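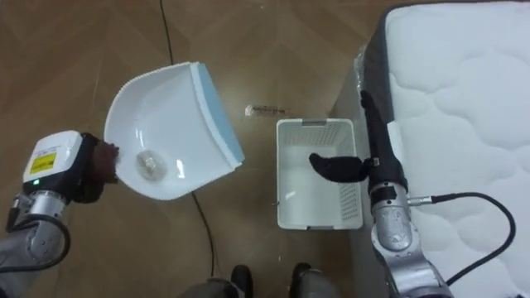 A white plastic dustpan with a light blue rubber edge, held above a brown floor.

Pergate opens household goods reuse shop in Kesterville

February 2024

Pergate, the home goods retailer, has opened a reuse shop on Corrigan Street in Kesterville, selling returned and end-of-line household items at reduced prices. The shop takes over the former Fustarex carpet showroom, which closed last spring.

Stock comes from Pergate's own branches. It includes brushes, buckets, storage boxes, kitchenware, bedding and small items of furniture. Goods are checked and cleaned at the company's depot before they go on sale, and prices are up to 91 per cent lower than in the main shops. Electrical items are not being sold at this stage.

Customers can also bring in things they no longer need, from any retailer, as long as they are clean and in working order. Donated goods are priced separately and the money goes towards starter packs for people moving into their first rented home. Each pack holds bedding, basic cookware and cleaning items. Pergate plans to hand out 200 packs through local housing services in the first year.

Aidan Egan, head of retail at Pergate, said: "We get a lot of returns that have nothing wrong with them apart from a torn box. Until now most of that stock was sold on in bulk. It makes more sense to sell it in a town where we already have customers."

The shop employs six people, two of them part-time. Manager Aisling Brennan previously ran the cookware department at Pergate's main Kesterville branch.

"We had people asking about cleaning things and storage before we had even put the sign up," she said. "Curtains have been popular too, so we are giving them more room at the back."

A repair bench will open at the rear of the shop later in the spring. Colm Ó Néill, a furniture restorer, will run evening classes there on regluing chairs, replacing drawer runners and basic upholstery. Places cost £2 and must be booked at the till.

The shop is open from 9.30am to 5.30pm, Monday to Saturday. There is level access from the street, and parking behind the building for customers collecting furniture. Delivery within Kesterville is free on orders over £100.

Media enquiries: Áine Fahy, press office, Pergate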